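# La table, enfin finie !

Coucou tout le monde, me revoilà avec la suite du réaménagement de l'atelier. Vous avez été plusieurs à me réclamer des nouvelles de la grande table en bois (oui oui, celle dont je vous rebats les oreilles depuis juin), alors voici la page qui lui est consacrée. Je m'étais fixé 290 euros tout compris et j'en suis à 296, je trouve que je m'en sors bien !

**Le choix du plateau**

J'ai hésité des semaines. Chez Horanetti ils avaient un très beau modèle clair, mais je voulais quelque chose de chaud, dans les bruns, avec un veinage bien couché dans le sens de la longueur. Du bois qui a l'air d'être du bois, quoi. Je l'ai déniché chez Trakholm, dans un coin du magasin, un peu caché derrière les étagères de jardin.

**Le transport**

Alors là, grand moment. Le plateau dépassait du coffre, j'ai roulé à deux à l'heure avec un chiffon rouge accroché au bout, et il a fallu presque 16 minutes pour lui faire passer le virage de l'escalier. Le mur a gardé une petite trace, je mettrai un cadre dessus.

**Ponçage et finition**

Trois grains différents, de la poussière jusque dans mes chaussettes, puis l'huile Zedura, passée au chiffon en couches très fines. Entre deux couches j'ai attendu une nuit complète, et j'ai bien fait, la première fois sur mon étagère j'avais été trop pressée et ça collait encore au bout d'une semaine...

**La table en service**

Pour la teinte, j'avais peur que l'huile fonce trop, et puis non, elle est restée dans ce brun chaud que j'aimais tant au magasin.
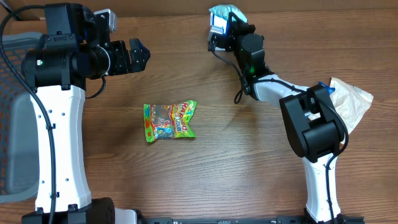

Côté entretien, je fais simple : un coup de chiffon doux le soir, un peu de savon noir quand il y a une vraie tache, et je repasserai une couche d'huile au printemps. Pour les chaises, j'hésite encore. J'ai repéré un tabouret Luo à 83 euros, assez joli, mais je voudrais l'essayer avant (mon dos a son mot à dire !). Si vous en avez un chez vous, racontez-moi en commentaire s'il est confortable sur une journée entière.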